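Clothing Reuse Among Students in Shared Housing
Final project report, Apr 6, 2022
Prepared by: Eylül Uçar, Taha Ouali
Project advisor: Zerrin Toprak

1. Purpose

This report examines how students living in the Oravec residence halls store, repair, and pass on used clothing. The project was carried out over one semester as part of the course in consumer studies.

2. Method

A written survey was given to residents of two halls. A total of 72 students returned usable forms. The authors then held longer interviews with three residents who had recently moved out of a furnished room. Questions covered the age of garments, the reasons for discarding them, and the storage space provided. Names were removed from the forms before the answers were entered.

3. Findings

3.1 Storage

Storage space was the most common complaint. Respondents with only a short rail reported that shirts and jackets were folded into boxes and then forgotten until the end of the year. Several wrote that they owned fewer hangers than garments. Wire hangers were common in the rooms, and two interview subjects said that they had bought theirs from the previous tenant.

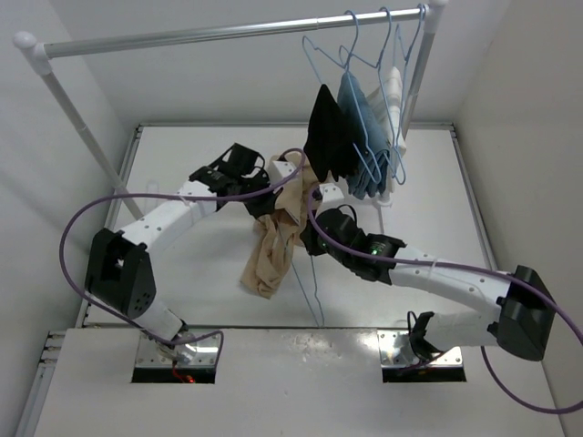

3.2 Repair

Of the respondents, 33 had repaired at least one item during the semester. Most repairs involved buttons or hems. Zippers were usually left broken, and the garment was set aside. Residents of the second hall were more likely to ask a family member to do the work during a visit home.

3.3 Passing items on

Giving clothing to a friend was preferred to the collection point on the ground floor. Respondents were often unsure what the collection point accepted, and the posted notice did not mention shoes or coats.

4. Limits of the study

The survey was offered in English only, and residents who leave in July were not contacted again. The results should not be applied to private rentals.

5. Recommendations

The residence office should revise the notice at the collection point and list the accepted items. A sewing kit should be kept at each front desk and signed out in the same manner as the vacuum cleaners.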